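What Is a Bookcase For?

A bookcase looks like a simple thing. It is a box with flat boards across it, and books go on the boards. But somebody had to decide how tall it should be, how deep, how far apart the boards should go and what would stop it falling over. We are going to look at how those decisions get made.

Start with the weight. One storybook is easy to carry. Now think of a long row of them, all thick, all with hard covers. Paper is made from wood, and a lot of paper pressed together is nearly as heavy as a block of wood the same size. A shelf has to hold that up all day and all night without bending.

When a board does bend in the middle, we say it sags. Long boards sag more than short ones. You can try this with a plastic ruler. Lay it across two cups that are far apart and press gently in the middle. Then move the cups closer together and press again. The ruler is the same, but it feels much stiffer.

This is why many shelving units are split into squares. The upright pieces between the squares are called dividers. They hold up the boards, and they also stop a row of books from toppling sideways when you take one out.

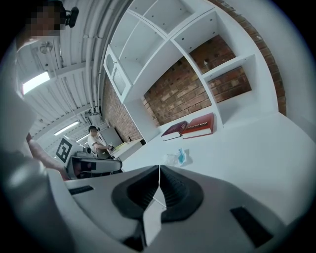 Words: Kinga Szalai
Reading time: 6 minutes

Look at the inside faces of the squares in the white shelving and you will find small round holes. They are called peg holes. In many units, a little peg of metal or plastic pushes into each hole, and a loose shelf rests on top of the pegs. If you want a taller space, you take the shelf out, move the pegs to other holes and put the shelf back. All the pegs for one shelf must be at the same height, or the shelf will slope.

The top squares have nothing in them, and you can see a brick wall behind. Some bookcases have a solid back and some are open like this. A solid back helps to keep the whole thing square, so it does not lean over to one side. An open back lets light through, and it lets you see the wall. If the wall is a nice one, that is a good reason to leave the back off.

There is a door too, on the left side, with a wavy pattern set into it. Doors keep dust away. Dust is a nuisance for books because it settles along the top edges of the pages and is hard to get out again.

The two red books lying on the table are hardbacks, or hardcover books. The cover of a hardback is made of stiff board, which protects the corners and lets the book stand up by itself. A paperback has a cover of thin card and will slump if it has nothing to lean on.

Should books stand up or lie flat? Most do best standing up, with neighbours on both sides, not too tight. Very large, heavy books are better lying down. If they stand for years, the pages can start to pull away from the cover – they are simply too heavy for it.

Something to try at home

Choose one shelf and take everything off it. Wipe the shelf with a dry cloth. Put the tallest books at one end and the shortest at the other, then slide one out from the middle. Do the others stay up? If they fall, you need a bookend. A clean jar filled with pebbles works well.

Ask a grown-up before you move anything heavy, and never climb on shelves. Tall units should be fixed to the wall with a bracket.

Words to know

Divider – an upright piece that splits a shelf into smaller spaces.
Peg – a small pin that holds up a loose shelf.
Sag – to bend down in the middle.
Hardback – a book with a stiff cover.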